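Antal hall gets wheeled chairs with writing boards

27/07/2019

Evening classes at the Antal community hall will start the new term with different seating. The folding chairs in the small back room are being replaced with black training chairs that have a mesh backrest, a padded armrest and a tablet board that folds down over the seat.

The hall ordered 20 of them from Hokatex. Each chair runs on four small casters, so the room can be cleared quickly when the floor is needed for something else. Mylene Lagman, who manages bookings, said the old tables took up too much space and will go to the Lomau branch in August.
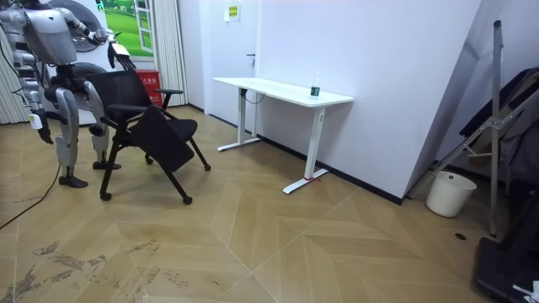 Can people still book the room without the chairs?
Bookings without seating stay at the same rate, and the chairs will be lined up in the corridor before the session starts. Ask for this when you book.

Dindo Lumanlan teaches bookkeeping there to groups of up to 12. He tried one of the chairs last week and said the board holds a notebook and a calculator but is small for a ledger. Two spare tables will stay in the building for his class.

Left-handed boards have been ordered separately and are due in August. Questions about bookings go to the front desk.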